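Subject: Re: [grukotau-club] pavement run, who broke the planner?

Arturo Vitale wrote:
> Mine stops dead at the long joint every time and sulks.
> Is the Draltora map wrong or is it my code? Also, are we
> still on for 20 runs each before the March heat?

It's your code, Arturo, said with love. The joint is a dark line. Your obstacle check sees a dark line and concludes it has reached the edge of the world. Mine did the same until I put the threshold up to 3, after which it ignored the joints and, for one glorious afternoon, the walls.

I've put us all on the same start point in the simulator, seed 1001, so we can stop arguing about whose street was harder. Ribbed wall on the right, black shelter on the left, cracks in the slabs, and one distant pedestrian to be polite to.
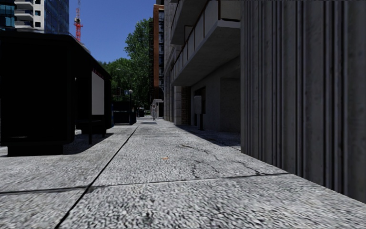
What to do before the next meeting

1. Pull the Celtberg branch. The old one still thinks shadows are solid.
2. Do your 20 runs. Crashes count. Please stop deleting them.
3. Send logs to the list by 2 pm, zipped this time.

Henríquez build is still down, so don't bother.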